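Newsletter > Workshop Notes > Old desktops, second round

Opening up the office desktops before they go to Skedbridge

Jan 5, 2026

In September we wrote that the reading room in Grelport would give away its old desktop computers and that each machine would be checked before it leaves. The first 20 are done and stand in the hallway with a green sticker. There are 43 in total, so we are not yet at the half, and several readers have asked what we do with them for so long. This item tries to answer, and maybe it helps those of you who have a similar computer at home and think to open it.

All the machines came from the Farent warehouse office, where they stood under desks. A computer which stands on the floor collects more dust than one which stands on the desk, and these collected plenty. In the first one we opened, the dust in front of the cooler was so thick that it came off in one piece, like felt. After that we moved the work to the table beside the back door, and we now do the brushing outside when the weather permits it.

The order of work is always the same. We unplug the power cable, then we hold the power button for a few seconds so that what is left in the power supply can go away. The side cover comes off. Then we touch bare metal of the case with one hand, and we do it again each time we have walked across the carpet. We use a soft brush for the board and a hand blower for the corners. A vacuum cleaner we don't use inside the case.

The cooler is the part where most people hesitate. It sits on the processor with a layer of gray paste between them, and in old machines this paste has become hard. If you pull straight up with force, the processor can come out of the socket together with the cooler, and then the pins can be bent. It is better to let the computer run for ten minutes first, switch it off, unplug it and loosen the screws a little at a time, going crosswise. Then turn the cooler gently left and right until you feel it give. Only then lift.

With the cooler away, we clean the metal top of the processor with a lint-free cloth and a little isopropyl alcohol. The old paste goes everywhere if you take too much alcohol, so it is good to wipe from the outside to the middle and to change to a clean corner of the cloth often. The lever beside the socket stays closed during all this. There is no need to take the processor out only for cleaning.

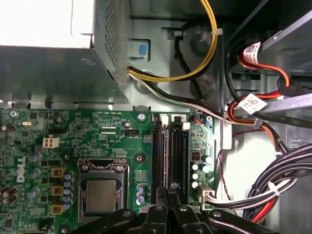
How much new paste should go on the processor?

A drop the size of a small pea, put in the middle, is enough for a desktop processor of this kind. The pressure of the cooler spreads it. Please don't spread it by finger, and if you have lifted the cooler again after placing it, wipe everything and start with a new drop.

The next point is the fan plug. On the Dell boards the processor fan has its own connector, marked FAN_CPU in small white letters on the board. It is easily forgotten when one is happy that the cooler finally sits straight. We forgot it twice. Now we have a paper beside the table with the steps, and the fan plug stands on it in red.

The cables also deserve a little patience. They should be led so that nothing touches the fan blades, and so that the cover closes without pushing on them. If there is a zip tie from the factory which holds the power wires together, leave it. We cut one in the beginning to have more space and regretted it, for afterwards the wires wanted to go in all directions.

About the memory there were many questions. We add memory only when we have a matching pair from the spare box. Memory modules have a notch which is not exactly in the center, and if the module doesn't want to go in, it is usually turned the wrong way. Press on both ends until the clips close by themselves. Old modules which we take out go into antistatic bags and are written on with a marker, otherwise after one week we don't know any more which is which.

The hard drives are another story. All drives from the warehouse office are removed and kept separate, and they will be destroyed as agreed with Farent. The computers get small new solid-state drives, which we bought from Ševčík, the repair shop next to the bus station. The invoice was 943 crowns for the cables, paste and brushes and came separately from the drives, which were paid from the autumn collection. The collection brought 2,309 crowns more than we had hoped for, and we thank everybody who put something in the box.

When a machine is closed again, it runs for one evening with a test program. We listen to the fan and look at the temperature from time to time. A machine that gets too warm is opened once more, and mostly the cooler was not screwed down evenly. Three machines so far didn't start at all. These we keep for parts – a power supply or a good fan is always welcome.

The finished computers go to the school in Skedbridge first, then to families who have signed the list at the desk. Keyboards and mice we have enough. What we still need are monitor cables, also older types, and power cords with undamaged plugs. You can leave them in the blue crate at the entrance during opening hours. Please no printers, we have no more place for them.

If you want to help with the second half, you are welcome on any workshop evening. Experience is good but not necessary, the first thing everybody learns is brushing. Please wear something that may get dusty, and bring a small Phillips screwdriver if you have one, as ours have the habit to disappear between the sofa cushions.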